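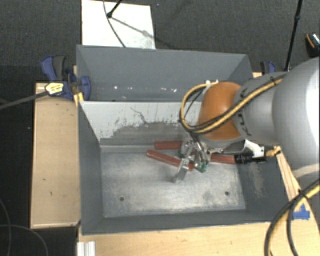
Nollel 500 bench dust collector: long-term review

The Nollel 500 is a single-stage dust collector for small shops. It is sold by Rastero, comes in one carton, and is meant to sit on or under a bench and serve one tool at a time. I have run it in a one-room shop in Isthorpe on a drum sander, a small band saw and a downdraft box. The notes below cover assembly, airflow, filter behavior, noise and running cost. The unit was bought at list price.

What is in the carton

Motor and blower housing, already joined. Steel drum with a clamp ring. Cartridge filter. Two hose adapters. A 2 m length of clear hose, which is too short for anything except a tool on the same bench. A printed manual with the parts list on the last page and no exploded view.

Assembly took most of a Sunday morning. The slow part is the clamp ring. The gasket comes folded and holds the fold, so it has to be laid flat overnight or warmed before it will sit in the channel. The manual does not mention this. If you close the ring over a folded gasket, the drum leaks at the fold and you will see a fan-shaped deposit on the outside of the drum within a day. The casters are good and lock on both axes.

Airflow

The model number refers to the claimed airflow in cubic feet per minute. As with every collector in this class, that is a free-air number taken with no hose and a clean filter. I measured with a vane anemometer in a straight length of rigid duct and got figures well short of the claim with the supplied hose attached. That is normal and I do not hold it against the unit. What matters more is how far it falls as the filter loads. Over a working week on the drum sander the drop was small. On the downdraft box, which sends finer material, it was noticeable by the third day and the filter needed cleaning by the fifth.

Put a smooth-wall duct on any run longer than the supplied hose. The ribbed hose costs more suction than I expected, and it holds fine dust in the ribs, which comes loose when you move it.

Filter

The cartridge is pleated polyester with a hand crank that turns two paddles against the inside of the pleats. Ten turns each way clears most of the cake. The crank handle is held by a single set screw that backed out on my unit twice. Thread locker fixed it.

Pleat spacing is tight. Coarse chips from the band saw will lodge between pleats if the drum is allowed to get more than half full, and the paddles do not dislodge them. Empty the drum early. There is no sight window, so you learn the interval by lifting the drum and judging the weight.

Eglė Navickas runs the same model on a plaster bench at Layug and reports that fine mineral dust blinds the cartridge much faster than wood does. She cleans hers at the end of each shift. She also fitted a cyclone between the tool and the drum and considers it mandatory for her material. I tried the same arrangement with a borrowed cyclone. Cartridge cleaning went from weekly to monthly on the drum sander, at the cost of a further drop in airflow.

Hoods and sloped bins

A collector of this size does nothing useful in the open room. It has to pull from an enclosure or a hood close to the source. The best results I had were with a deep bin with inclined walls and the pickup low on one side. Material slides down, the air has a short path, and the rim stays fairly clean.

Wall angle is the main variable. Shallow walls hold a film of fine dust that will not move on its own and has to be brushed. Steeper walls shed the coarse fraction, although the finest material sticks to bare sheet metal at any angle you would want to build. A flat floor always collects dust. Plan for a brush or a scraper and leave enough room to use it.

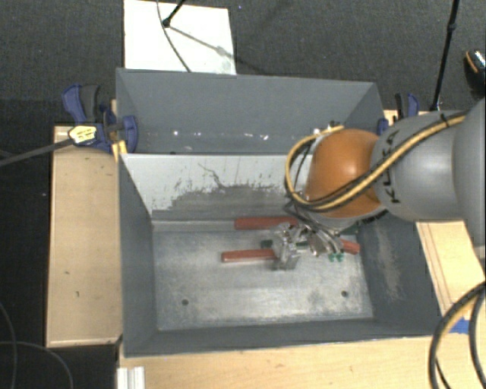

Fine dust on the floor and inner slopes of an open metal bin.

Sarmīte Koppel, who builds hoods for a living, advises against painting the inside of a bin. In her experience the paint scuffs and the scuffed areas hold more dust than bare metal. I have not tested this. My own box is bare and I wipe it with a damp cloth.

Ground the bin if it is metal and the hose if it is plastic. The Nollel has a ground lug on the blower housing, under the inlet, and it is not labeled. On dry winter days I was getting a small shock from the hose before I ran a bare wire along it to the lug. December was the worst month.

Noise

The motor itself is moderate. The inlet is not. With an open 4-inch port there is a whistle that carries through a closed door. It drops to a dull roar once a hose and hood are attached. Hearing protection is needed in the same room. A rubber mat under the casters took out a low hum that was traveling through the floor.

Power and running cost

The nameplate rating is 1322 watts. Startup current is high enough to trip a breaker that is already feeding a tool of similar size, so give it a circuit of its own. Replacement cartridges are stocked by Rastero as part of the regular line. Mine arrived with a dented end cap and was exchanged without argument.

Drum bags are optional. They collapse under suction unless the small vacuum-balance hose is fitted, and that hose is sold separately. It should be in the carton.

Faults so far

Set screw on the crank handle, as above. One drum latch bent and was straightened in a vise. The power switch has a soft detent and can be knocked on by a passing sleeve. I fitted a cover.

Kristaps Sakalauskas, in the unit next door, had a blower wheel rub on the housing from new. He corrected it by loosening the four motor bolts and shifting the motor slightly. Check for rub by hand before you apply power.

Verdict

A competent small collector with a good filter, a poor gasket and some missing small parts. Suitable for one fixed tool with a proper hood and a short duct. Not suitable for a shop with several ports open at once. For plaster, cement or other mineral dust, budget for a cyclone from the start.

Rating: 7 out of 10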